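Kukgate 建物保守記録データセット 説明書

概要

本データセットは、中小規模の事務所および集合住宅における修繕・保守作業の記録をまとめたものである。建物管理会社 Zemero が受け付けた作業依頼のうち、依頼者の同意が得られた 773 件を収録する。作業内容の分類、所要時間の見積り、部材手配の計画など、保守業務の改善に関する調査研究での利用を想定している。

版情報

現行版の公開日:2020-11-01
編集責任者:Otakar Šimek
日本語版監修:Sachiko Imai

前版からの変更点は、建具に関する作業区分の細分化、および重複記録の削除である。作業番号は前版のものを引き継いでおり、削除された番号の再利用は行わない。

収録範囲

対象地区は Fulville および Lukáč の2地区とする。記録は次の 6 区分に分かれる。

建具(扉、窓、錠前、蝶番の調整および交換)
内装(壁面補修、塗装、床材の部分張替え)
給排水(水栓、排水管、止水栓)
電気(照明器具、コンセント、スイッチ)
家具・造作(棚の取付け、机および天板の補修)
その他(上記に該当しないもの)

一件の依頼に複数の作業が含まれる場合は、所要時間の最も長い作業をもって主区分とし、残りは副区分の欄に記載する。緊急対応については独立した区分を設けず、緊急度の欄で示す。

データ形式

記録は UTF-8 のタブ区切りテキストで提供する。一行が一件の依頼に対応し、各行は次の 8 項目からなる。

作業番号
地区
主区分
副区分(該当がない場合は空欄)
緊急度(通常、至急、緊急のいずれか)
受付から着手までの時間
作業時間
作業者所見

時間はいずれも分単位の整数とし、移動時間は作業時間に含めない。部材の到着を待って作業を中断した場合、中断中の時間は除外し、所見欄にその旨を記す。
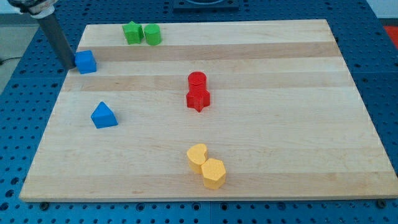
作業者所見は自由記述であり、表記の統一は最小限にとどめた。部材名については、現場で用いられる通称と製品分類上の名称が混在している。検索に用いる場合は、付属の同義語表を併せて参照されたい。同義語表は網羅的なものではなく、特に給排水の区分では未登録の語が残っている。

作成手順

原記録は作業者が紙の報告書に記入したもので、事務担当者がこれを入力した。入力後、別の担当者が報告書と照合し、判読できない箇所には「不明」と記した。推測による補完は行っていない。区分の付与は二名が独立に行い、判断が分かれた記録については編集責任者が決定した。

個人情報の取扱い

依頼者および作業者の氏名、住所、電話番号、部屋番号は公開前に削除した。所見欄に含まれる固有名詞は記号に置き換えている。利用者は、他の情報と照合して個人または建物を特定する行為をしてはならない。

既知の制約

電気の区分は、資格を要する工事を外部業者に委託しているため件数が少ない。また、10月に受け付けた依頼には暖房機器の点検に付随する作業が多く、季節による偏りが認められる。全体の約 7 パーセントの記録では着手時刻の記入がなく、該当項目は空欄となっている。平均値を算出する際は、空欄をゼロとして扱わないよう注意されたい。

費用に関する情報は収録していない。見積額や請求額の提供依頼には応じられない。

利用条件

研究および教育を目的とする利用は無償とする。成果を公表する場合は、データセットの名称と版の公開日を明記すること。営利目的での利用および第三者への再配布には、書面による事前の承諾を必要とする。

誤りの報告

記録の誤りを発見した場合は、作業番号と該当項目名を添えて編集責任者宛てに連絡されたい。確認された誤りは次版で訂正し、変更履歴に記載する。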